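Speaker notes - local email lists for small shops
March 1, 2023

Opening. Thank Manju Uniyal for the invitation. Ask who in the room has a customer list, and who wrote to it in the last month. Wait for the hands, do not hurry.

Start with the Zarei bakery. They had 1,462 addresses from the loyalty card and had never sent one message. All their budget went to ads which people outside the delivery area were also seeing.

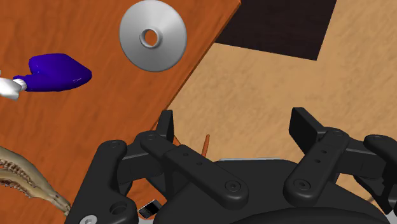
First step was cleaning. We removed the double addresses and sorted the rest by postal code. Nasrin did this in Tullelix, but a normal spreadsheet is enough for a list of this size. (If somebody asks about price: Tullelix is free under 3,000 contacts on our plan, please check your own.)

Second step, the message. One offer, one street name in the subject line, one phone number. Read the subject line aloud: "Fresh bread on Vulto Street until noon." Pause here.

Results - say them slowly. 100 people came with the code in the first week. Three wrote back to complain, and two of these are now regular customers.
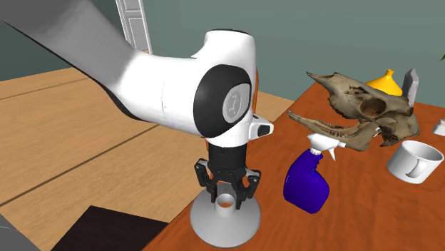
Mistakes we made. The second message went out too early and the offer was the same. Many people unsubscribed. Now we leave three weeks between messages, and Prulura sends us a reminder before each one.

Permission. Only write to people who agreed to it. Spend more time on this point than last time, there were many questions.

Questions. Nasrin Fallahi takes the technical ones. Sign-up sheet is by the door.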